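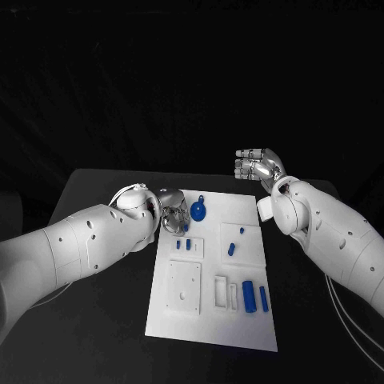
Sadia Afridi had waited the whole month of May for her turn at the table in Mosutside. The school club had only one robot, and the students shared it by a list on the door, in which her name stood after three boys who always needed more time than they asked for. When the turn came, she set out the blue parts on the white board herself, first the thick cylinder and the thin one side by side near the corner, then the little wheel with its upright tab at the far end. The left hand of the robot went down with its fingers curled over a tiny blue piece, and Sadia did not breathe.

"You can breathe," said Atif Durrani from the keyboard. "It does not hear you."

"I know it does not hear me."

The task came from the Demislow competition, and it was the same for every team: take the parts and put together a small machine. The paper with the rules was already soft from being folded. Mr. Orakzai had read it to them twice, slowly, as he read everything, and then he had gone to the back of the room to correct tests. He believed that students should make their mistakes in peace.

Their program was called Jevis. It was Maham's idea, and no one remembered what it meant, maybe not even Maham. It had reached attempt number 226 before Sadia touched it. She wrote each attempt in a green notebook, with a short remark beside the number. Most of the remarks were "too early." A few were "too late," and one, from an evening when she was tired, was only "no."

"Let us try it with the slower wrist," she said.

Atif made a face. He had written the fast wrist, and he was proud of it. But he changed the value, and they began again.

By seven o'clock the windows were gray and the other students had gone home. Maham Jafri stayed, because her bus was late anyway, and she ate sunflower seeds and read the numbers aloud. At attempt 237 she stopped reading. The right hand was closed around the blue disc, and on the back of it the small ring was yellow.

"Write it down," said Atif.

Sadia held the pen over the page. She wanted to find a better remark than the others - something her grandmother could understand, if she ever opened the notebook. In the end she wrote "holding."
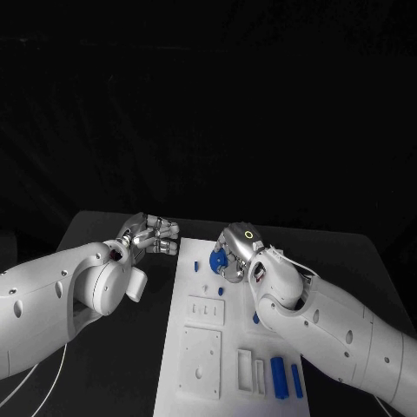 The Morning After

Mr. Orakzai found the notebook on his desk, open at the last page. He read it standing, with his coat still on.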